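Kudus wants an answer on the equipment list by the end of the month, and I have spent the evening with a spreadsheet that has more opinions than I do. The grant line for "robotics hardware" is generous if you have never priced robotics hardware. One arm, one mobile base, a mount to join them, spare fingers, a charger, a cart, shipping, insurance, and then a row I typed myself at midnight that says "things we forgot." That row is already the third largest.

Dušan Kratochvíl came by my desk before lunch to ask why we couldn't just get the Machala. The Machala is a lovely machine. It has two arms and a brochure printed on paper so thick you could tile a bathroom with it. I asked him what the second arm would be for. He thought it over for a while and said, "The other things." I wrote it down under justification, then deleted it, then put it back in case the reviewers have a sense of humor.

The other option is the Skurnberg, which has one arm and a lead time. The lead time is the main feature. I called the sales office and a pleasant man told me the wait is "a little fluid at present," a phrase I last heard from a plumber. He also said the service contract is optional, in the voice people use for parachutes.

So the sensible plan is to buy less metal this year and put more of the money into simulation. I have been against this for as long as I've been employed here, mostly out of vanity. Visitors like to see a robot. They bring their children. No child has ever pressed its nose to the glass to watch a license server. But the tidying task is supposed to run across a lot of living rooms, and we do not own a lot of living rooms. We own one corner with a donated couch that sags toward the window.

I made myself a rule before bed: write the case for the simulated rooms as if it were somebody else's idea, and see whether I would approve it. 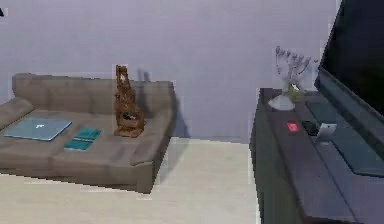
Kudus, May

Slept badly, approved it. The living room with the long sofa is the one I'm putting in the proposal. A closed laptop and two teal booklets on one part of the seat, a carved wooden figurine down by the right armrest, the big television across the way on its console. I would not keep a figurine on a sofa myself, but I've met people who would, and their houses need tidying too.

It also turned out to be useful for the shopping list, in a slightly humiliating way. I went down my hardware rows with the room open next to them and asked of each item whether it would help with what was on that seat. The booklets are flat, and flat things are where our old gripper goes to embarrass itself, so the thin fingertips stay in. The laptop is flat too, but wide, and I have no row for wide. I do now. The figurine is tall and narrow with knobs all over, which argues for the soft pads I cut last week to save money and felt so clever about. The second arm did not come up until the laptop, and even then I was mostly being fair to Dušan.

The long reach package I had assumed was a luxury. Looking at how deep that seat is, with a backrest behind it, I'm less sure. A person just leans over. A mobile base leans over once.

Then the numbers. The room licenses are 400 a seat from one vendor and 359 from Flavness, and the Flavness price has a star beside it leading to a footnote leading to another document. I need 4 seats. I could get by with fewer if people shared, but I have seen how this group shares a stapler. The workstation upgrade comes to more than 400 per machine, and I am told our present ones "will probably manage," by someone who does not sit near them when the fans start.

Dušan read the draft after coffee and said it looked thin on robots. I said it had one robot in it, with good fingertips. He asked if we could at least rent the Machala for the open house. I've put it in the row for things we forgot.

Still to do: get the Skurnberg people to put a delivery date in writing, find the second Flavness document, measure the elevator. The last one should have come first. The crate is listed with its dimensions on the quote and the elevator, as far as I can find, is not listed anywhere. I'll take the tape measure down tomorrow before anyone's in.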